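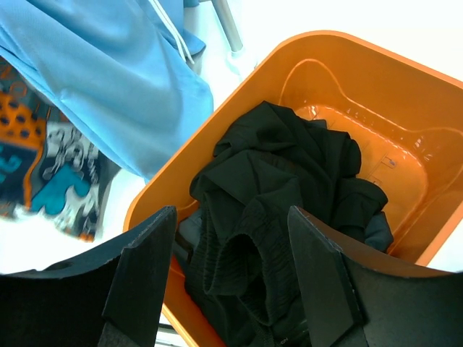

Larkstead have asked for our spend by the end of June and I need to settle on grippers. Tromine quoted 402 a pair, Dillow nearly double. Laundry is the hard job for us. With a heap of black clothes in an orange basket you want wide fingers, and the Dillow ones are narrow. Has anyone bought either?

hiebert_fan
Tromine, 2 pairs. Budget for spare pads too – ours wore out in 4 months.

dmontoya
Disagree about Tromine. Lead time was 13 weeks. I'd pay for Dillow and have them on the bench.

hiebert_fan
Narrow tips pinch one layer and drop the rest. Lead time is a planning problem.

dmontoya
Not if the money has to be spent by June.
Delphine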